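On February 25, 2023, Yupin Thongdee wrote:

> The ferry landing at Okstead got its name from a drowned ox. My
> grandmother always said so, and the sign outside the Drellis Inn
> says the same. It's 716 steps from the inn door to the water.

Yupin,

I don't buy the ox. The sign is 37 years old at most, and whoever painted it probably got the story over the bar. The Sellencombe parish map has the place as "Oakstead" -- with an a -- long before there was any ferry to drown an ox from.

Your 716 steps I can't argue with, though I made it almost 70 fewer last November. Longer legs, maybe.

Does anyone have the old inn leases? Page 51 of Lui's guide mentions them and gives no source, as usual. 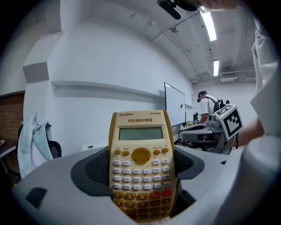
*Student calculator, cream and gold*

Kwame Kyei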